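Brundari robotics group shares new grasping result from Medina

MEDINA, 2025-03-05 – We've been sitting on this one since November, so forgive me if I run on a bit! Our group at Brundari has a new way of teaching a robot arm to pick things out of a bin, and we call it Wadik.

Most grasp planners want a model of every object up front. Wadik lets the arm try a grip, score it, and carry what it learned over to shapes it hasn't met. Toys are great for this (lumpy, shiny, see-through, all the stuff depth sensors hate). In our latest run we gave it 600 attempts on 25 objects, and it needed 8 hours of practice where our old method, Brorkis, took 2 days.

Clear objects are still the hard part, and I won't pretend we've cracked them. The write-up and the code go online together, and we'd love for other labs to try it and tell us where it breaks.
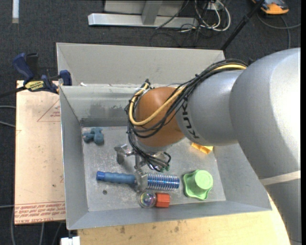 Brundari's partners at the Medina lab said they plan to run the code on their own arm, and that they'd like to see how it copes with soft objects before calling the problem solved.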